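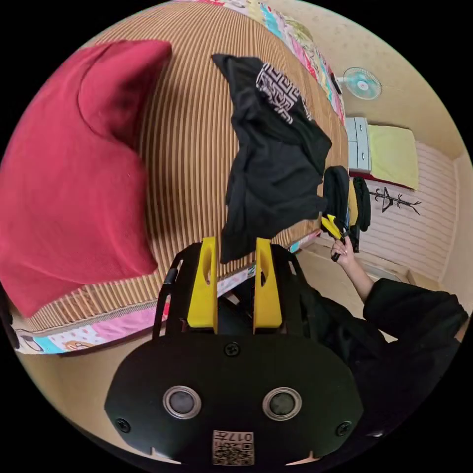 Do you need to take everything off the bed before you fold laundry on it? Only if you plan to fold sheets, and even then the pillow can stay.

I bring it up because every tidying article I read over the winter starts with "clear your surface," as if people with small bedrooms have a second surface to clear the first one onto. My bed has a woven mat on it all year, a patchwork quilt shoved to the edge, and a red pillow that has never once sat where I put it. If I moved all of that, I'd have a bare bed and a heap on the floor. So I fold on the mat. It's firm, clothes don't sink into it, and a shirt laid out on it stays laid out, more or less.

The method I was trying this month comes from a booklet called the Kummont fold. A friend passed it on to me in December with a look that said she was glad to be rid of it. The booklet claims you'll get back 500 hours over a lifetime. I'd love to see how they worked that out. Does that include the time spent reading the booklet? It took me two evenings, and there's a whole chapter on breathing.

The fold itself is fine. You lay the top face down, bring the sleeves in, fold in thirds, and then do a sort of roll at the end that is supposed to make it stand up by itself in a drawer. I don't have a drawer that wants anything standing up in it. I have a cabinet and a coat rack, and the rack does most of the work.
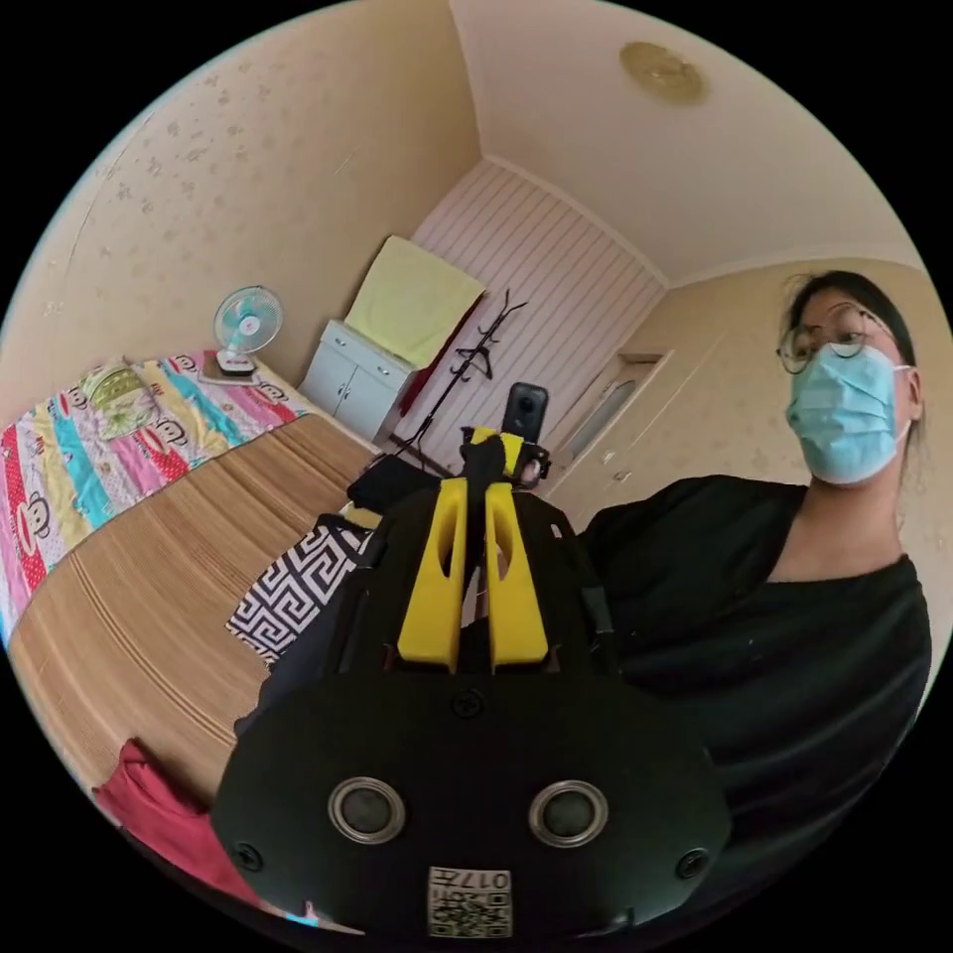 My real quarrel is with the chapter on racks. According to Kummont, a rack is "a delay" and everything on one is a decision you haven't made. Well, yes. The sweater I wore yesterday and will wear again tomorrow is a decision I haven't made, and I'd like to keep it off the chair. Where else would it go? Back in with the clean things? The author plainly lives alone, in a house with a closet the size of my kitchen.

I also looked into the hangers they recommend, the Millow ones, padded, sold in packs of 8. I have plain wire hangers and they hold clothes up. I've heard the warnings about wire hangers ruining shoulders, and maybe it's so with a good coat. I have not seen it happen to a T-shirt. If anybody has proof that isn't printed on the back of a hanger package, send it along.

Black tops are where any folding system falls apart for me. They all look the same once they're folded, so I end up pulling out three to find the one I want, and then I have three to fold again. A pattern along one edge helps if you fold it so the pattern faces out. The booklet tells you to fold it so the plain side faces out, for calm. I tried it for a week and was not calm.

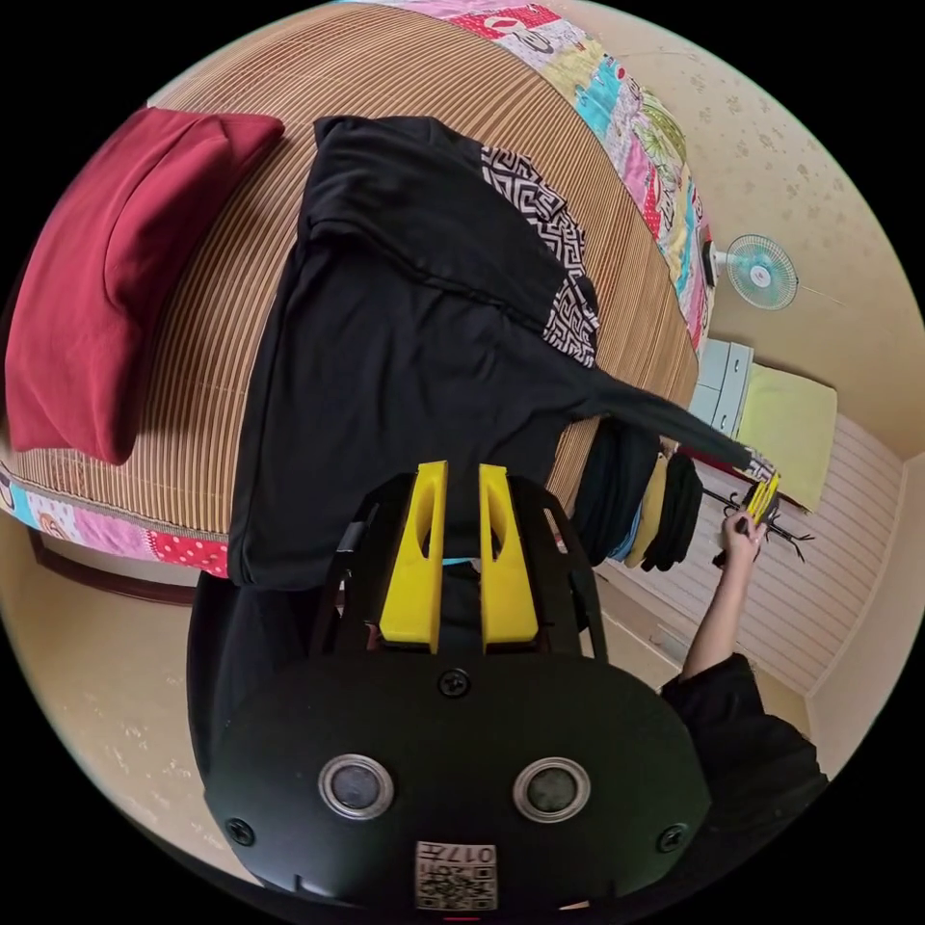 Yanling Fu wrote in to say that I'm being unfair, and that the point of folding face down is to protect the front from rubbing against whatever is next to it. She has used the Kummont fold on her long sleeves for two winters and swears they come out with fewer creases. She also thinks I should put the quilt away before I start, for the lint.

All right, I'll give her the creases. I folded one long-sleeved top her way and one my usual way and left them both overnight. Hers had one line across the middle and mine had two. Whether that's worth the extra fussing with the sleeves I still doubt, given that both lines were gone by lunchtime once I had the things on. As for lint, my clothes pick it up from everywhere and I don't see the quilt as the main suspect.

I'm keeping the sleeve part and dropping the roll. The rack stays. The booklet is free to anyone who'll come and get it, breathing chapter included.

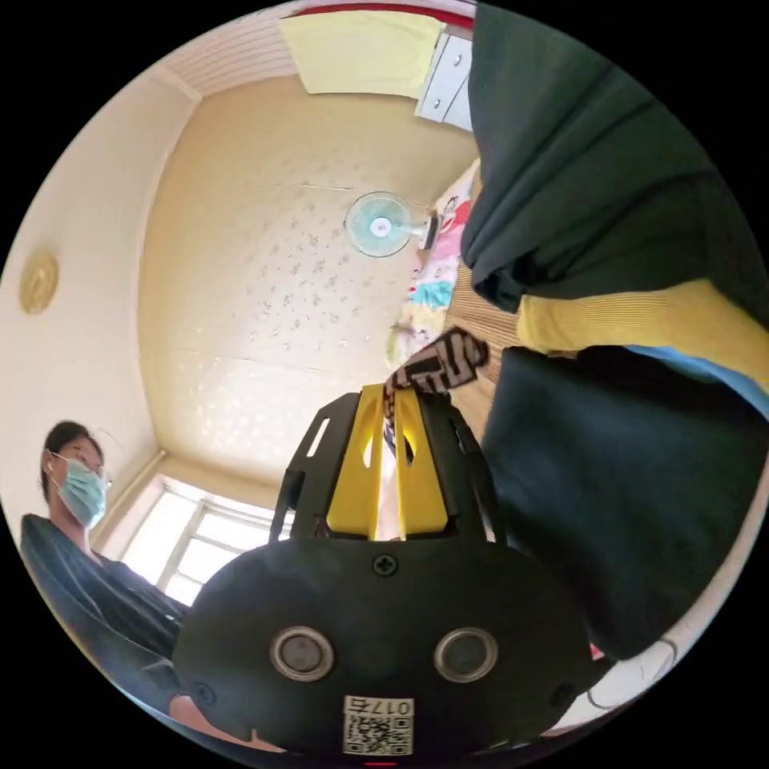
Next up: the Kirelau storage bags

These are the ones that claim to shrink a winter quilt down to the size of a phone book. I have one quilt, one bag, and low expectations.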